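Attic Office Binder Set: README

Maintained by Kerstin Wegener, Sustbridge. Last revised August 17, 2019.

What this is

A set of simulated runs in which a single arm moves a blue binder about an attic office. The set was built for Farilia, our planner, and is kept because of a fault we have not fully fixed. All scenes are rendered. There are 1427 runs in the release, and 1238 of them are marked clean. The rest carry the flag stale_grasp.

The fault

The planner keeps a record of whether the gripper is loaded. In the flagged runs that record lags behind the simulator, so the arm can travel at its unloaded speed with a binder still in its grip. The lag is around 60 control ticks. In a rendered office the cost is a bad run. On hardware it would be a safety matter, and the policy should not be moved across until the check described below is in place.
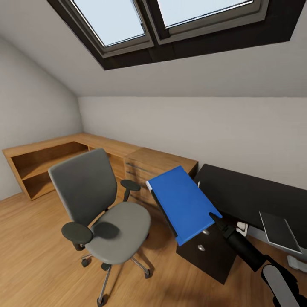 Friederike Nolte disagrees with the size of that figure. She replayed the flagged runs on the Fencombe build and found the lag grew with the length of the carry, so she would treat any fixed number as a minimum. Her replay notes are in the docs folder.

How to check a run

1. Load the run and read the grasp state from the simulator log. Do not use the planner's copy — it is the one at fault.

2. Compare the two at every change of state. A binder lying flat on the chair seat should read as released in both.

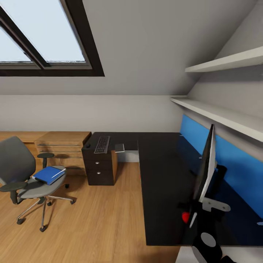 3. If they differ, set stale_grasp and leave the run out of training.

4. Rerun with the speed limit on. Version 4 of the Oltmanns controller honours the limit; older ones ignore it without a warning.

Known gaps

The check looks at grasp state only. It does not catch contact between the arm and the furniture, and low views near the desks are the hardest to judge by eye. The arm can hide a good part of what it is working beside. Go by the contact log for these, and report any run where the log is empty.
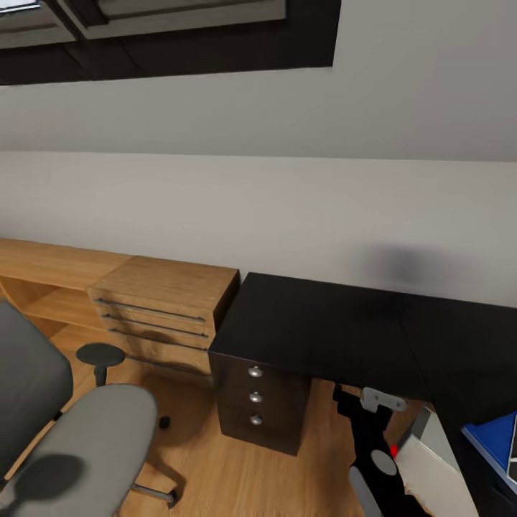 Fig. 3. Arm low beside the black desk, oak cabinet to the left.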